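# The Bellmont Tray

I sell two trays in this shop and I use one of them nearly every night of the week, so let me tell you about that one first. The Bellmont is my burger tray. It's also my taco tray, my cookie-decorating tray and my "somebody please hold all these parts while I put them together" tray, but burgers are where I fell for it. We do a build-your-own table at my house in Jidville every summer, and before the Bellmont I was building on a cutting board with tomato juice running off the side and onto my socks. Never again!

It has a raised rim all the way around and a flat bottom, and a sheet of parchment sits down in it nicely. You don't need to trim the paper or tuck it. Mine is usually a bit crooked with one corner folded up the side, and I've never once cared.

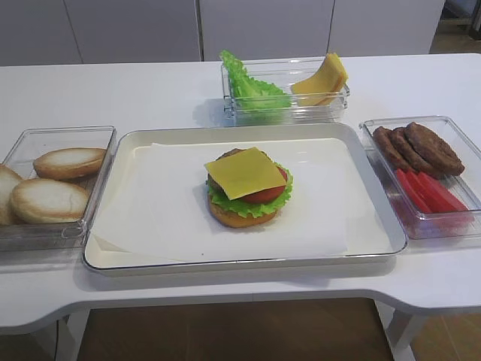
**Jidville, January**

Yes, I make burgers in January. The grill is under the carport and I own a coat.

My stacking order changes with my mood, but a favorite goes bottom bun, lettuce, tomato, patty, and then a square of cheese laid on cornerwise so the points hang out. I like cheese points. My friend Aurelio Cabello (he does most of the cooking when we have people over, I do most of the talking) thinks the lettuce should never be on the bottom, and we have been having this argument for years. His side is that the patty should touch the bun. My side is that a nice ruffled leaf down there catches the juice before your bun turns to mush. Try it both ways and write to tell me I'm right.

The thing I want you to notice about the tray is how much room you get around one burger. I don't like a tray where you have to build with your elbows in. On the Bellmont you can set the bun in the middle of the paper and still have space on every side to put down a tomato slice, change your mind and pick it back up. If you're making several at once, line up the bottom buns first and go down the row.

For the fillings I use clear plastic boxes, and I'd tell you to do the same whether you buy them from me or not. Buns go in the bigger one on the left (I'm right-handed, flip it if you're not). The long low one goes behind the tray, and it's so handy to be able to see what's running out without lifting anything. I carry the Jallex boxes in both shapes. They don't come with the tray, sorry, I get asked that a lot.

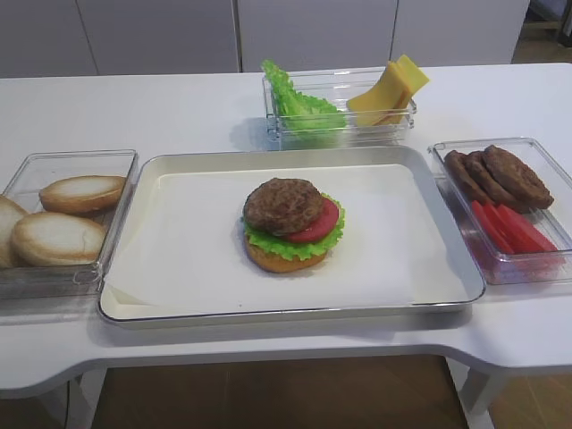 I stand the lettuce up on end in the long box, like flowers in a vase, with the cheese slices leaning in next to it. When the leaves are lying flat you always end up pulling out four and putting three back. Standing up, you pinch one by the frilly part and off you go. Same with the cheese: prop it at a slant so the corners stick up and you can peel off a slice without digging your nails into the stack.

**What you get**

- 1 Bellmont tray with a raised rim
- 2 packs of parchment sheets, cut to lie flat in the bottom

The sheets are from Pirihi and there are 400 of them altogether, which lasts my house well over a year. Any parchment off a roll will do once you're through them, you just have to get the scissors out.

**Cleaning**

Throw the paper away, wipe the tray with a soapy cloth, dry it with a towel. Run your cloth along the rim while you're there, especially on cheese nights. Please don't use steel wool on it! It'll scratch, and then you'll be sad, and then you'll email me.

**Can it go in the oven?**

I sell it as a serving and assembly tray and that's how I use mine. I've got a beat-up old sheet pan for the oven and they live happily in the same cupboard.

**Will it fit my table?**

Measure first if your table has a rounded edge. You want the whole bottom of the tray sitting on the flat, with space left over for the bun box beside it and the long one behind. If you're tight on room, put the buns on a chair. I've done it plenty.

**Shipping**

I pack these myself in the evenings, with the parchment on top and cardboard on the corners. I've sent out 1,654 of them so far and I still put a note in every box, usually with a recipe scribbled on it. If yours shows up with a dent, send me a photo and I'll mail you another one.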